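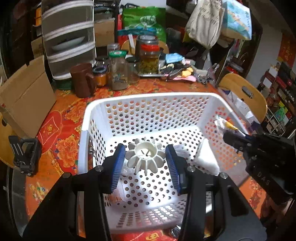

Search this site Go

Print this page | E-mail this page

Moving mixed-item sorting to a robot cell: how to prepare the people on the bench

Posted Sep 16, 2024

These notes are for supervisors at the Hellthorpe returns site, where the Mulosier cell will take over first-pass sorting from the hand benches. The Abernathy site made the same change in April and most of what follows was learned there.

Step 1. Write down what the bench does now

Spend one full shift watching before you change anything. Record what comes in, how it is picked up and what the sorter does when an item is awkward. Small moulded parts, sponges, springs and crumpled clear bags all get handled differently by hand, and sorters often can't say how until you ask them while they are doing it. At Abernathy the list ran to 212 item types. The cell was set up for 100 of them at the start.

Step 2. Agree who shows the machine what to do

The cell learns from hand-guided grippers. A sorter holds the gripper by the handle and does the job with it, over and over. Ask for people who know the bench well, and give them the time on the rota. Abernathy tried to fit it in between normal work and had to start again.

Keep sessions to 40 minutes, then swap. The gripper is heavier on the wrist than it looks. Leave the ordinary clutter on the table, as the cell will have to cope with it later.

Step 3. Begin with a shallow load

Put two or three items in the basket, well apart, and come straight down on them with the fingers open. Soft packets and thin bags are the hardest to judge - go slowly and let the pads close fully before lifting. Tell the sorter to carry on after a dropped item in the normal way. 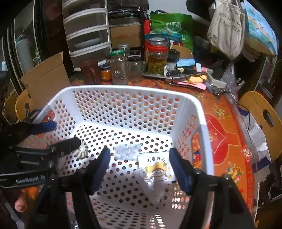 Step 4. Rewrite the jobs before the cell goes live

Three jobs change. First-pass sorters move to exceptions, which means fewer items per hour but harder ones. One person per shift looks after the cell and clears stoppages. The line lead now reads the stoppage log at handover. Put each of these in writing and settle the pay grade first. Abernathy left the grade for the cell job open and it caused bad feeling for months.

Step 5. Run both side by side

Keep the hand bench open for 13 weeks. Do not compare a named person's rate with the machine's, on the board or anywhere else. If the cell stops twice in an hour on the same item, take that item back to the bench and note it in the log.

Related items

Vanovar stoppage codes: short list
Rota template for exceptions benches
Wrist and hand strain: reporting form
Handover notes for line leads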